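공유 12 · 댓글 6

[제작기] 휴머노이드 시뮬레이션, 드디어 전동드릴을 쥐었습니다 (공방 프로젝트 Filip)

글쓴이: 납땜하는곰

공방 한쪽 책상에서 틈틈이 만지던 Filip 얘기입니다. 실물은 아직 오른팔 어깨 브래킷밖에 없어서(출력하다 두 번 말아먹음 ㅠㅠ) 요즘은 시뮬레이터에서만 놀고 있어요. 그런데 그게 너무 재밌습니다!

지난번 글에서 손가락이 손잡이를 뚫고 지나간다고 징징댔었죠. 드릴 충돌 메시를 볼록 조각으로 다시 쪼개고 손가락 관절 강성을 낮췄더니 이제 잡습니다. 커밋 번호로는 902번입니다. 오른쪽은 손가락 달린 손, 왼쪽은 평행 그리퍼로 짝짝이 구성이에요. 나중에 왼쪽으로 부품을 물고 오른쪽으로 공구를 쓰게 하려고요.

방에는 서랍장 하나 놓고 위에 상자랑 컵, 그릇 같은 걸 올려뒀습니다. 드릴을 든 채로 서랍장 쪽으로 팔을 뻗은 상태에서 캡처했어요.
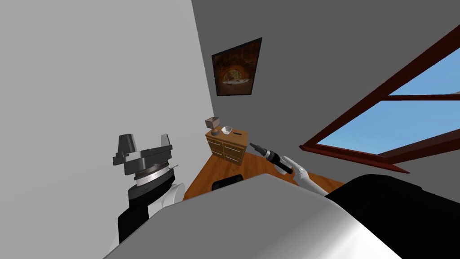

1. 지금까지 된 것

- 드릴 쥐기: 자세를 조금씩 바꿔 가며 80번 돌렸고 대부분 유지됩니다. 손목을 확 돌리면 아직 미끄러져요.
- 양팔 동시 제어: 왼팔은 들어 놓고 오른팔만 움직이는 것까지.
- 제어기는 Nunix 보드에 올릴 걸 염두에 두고 가볍게 짰습니다.

2. 아직 안 된 것

- 드릴 방아쇠 당기기. 검지만 따로 힘을 주면 나머지 손가락이 같이 풀립니다.
- 왼쪽 그리퍼로 컵 집기. 손도 못 댔어요.

의견 많이 주세요. 혼내셔도 됩니다!

---

톱밥먹는사람
오 축하드려요!! 관통하던 거 기억나는데 많이 컸네요. 드릴 질량은 얼마로 넣으셨어요? 배터리 쪽으로 무게중심을 안 옮기면 실물에서 손목이 훅 꺾입니다. 저도 겪었어요.

납땜하는곰
@톱밥먹는사람 앗, 균일 밀도로 넣어놨습니다... 오늘 밤에 바로 고쳐볼게요.

Corina Iordache
저는 짝짝이 구성에 반대예요. 양쪽 다 평행 그리퍼로 가면 구동기 종류도 줄고 제어 코드도 거의 한 벌로 끝나요. 집에서 만드는 로봇에 다지 손은 고장 나는 부위만 늘립니다. 드릴은 손잡이에 어댑터를 끼우면 그만이고요.

납땜하는곰
@Corina Iordache 유지보수는 맞는 말씀인데요, 공방에 굴러다니는 공구를 그대로 쥐게 하는 게 이 프로젝트의 낙이라서요 ㅎㅎ 공구마다 어댑터를 뽑기 시작하면 필라멘트가 남아나질 않을 듯합니다.

Rodica Ghiță
저는 손 쪽에 한 표! Clamari 만들 때 어댑터 방식으로 갔다가 결국 서랍 하나가 어댑터로 꽉 찼어요. 그래도 왼쪽을 그리퍼로 둔 건 좋네요. 판재 무는 데는 그게 훨씬 든든해요. 방아쇠 문제는 검지를 위치 제어 말고 토크 제어로 분리해 보세요. 나머지 손가락은 쥔 각도에서 조금 더 안쪽을 목표로 잡아주면 덜 풀립니다.

Corina Iordache
@Rodica Ghiță 서랍 하나면 싸게 막은 거죠 ㅋㅋ 손가락 구동기 한 번 태워먹으면 생각이 바뀌실 겁니다. 그리고 80번도 전부 시뮬 마찰계수 기준이잖아요. 그 값을 반으로 깎고 돌린 결과가 보고 싶어요.

납땜하는곰
마찰 절반, 접수했습니다. 무게중심 고치고 같이 돌려볼게요. 검지 토크 분리는 생각도 못 했는데 벌써 손이 근질근질하네요! 6월 안에 오른팔 실물 조립 들어가는 게 목표라, 그때까지 방아쇠는 꼭 해결하고 싶습니다. 서랍장 모델이랑 방 설정 파일은 Stillolik 저장소에 올려둘 테니 필요하신 분은 가져가세요.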